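Reference > Robotics > Robot learning > Hand-held demonstration

Hand-held demonstration is a method of gathering examples for a learning system in which a person performs a task with a robot's gripper and no robot. The operator holds or straps on the gripper, does the job, and a camera on the tool records what the hand was up to. The recordings are later used to train a machine that will, with luck, do the same job more slowly.

The method spread because robot arms are costly, heavy and rarely in the building where the interesting chores are. A gripper fits in a bag. Many versions carry a printed square marker, which gives software a fixed pattern to look for when working out where the tool is. Some kits add a second camera worn near the head.

Collection is usually organized in sessions. The Treloar set, gathered by the Stolden workshop, holds 2771 demonstrations of 131 tasks, recorded by eight operators over six months. Its published notes devote one page to the learning method and nine to battery charging, which most collectors consider a fair division.

Critics point out that people are too good at the work. An operator who fumbles will recover without thinking, and a set made only of smooth runs teaches a machine little about trouble. Vaneletti's guidelines therefore ask for deliberate mistakes — a request that operators are said to meet with no special effort. The Jokaditz protocol goes further and keeps every failed attempt, labeled as such.

Wrist strain is the most common complaint. Boredom comes second, though it is harder to measure and seldom reported on the form. 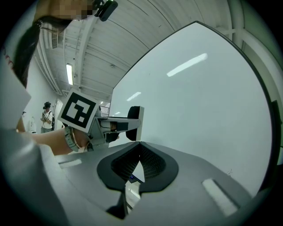 A hand-held gripper strapped at the wrist, with its square marker and black finger pad.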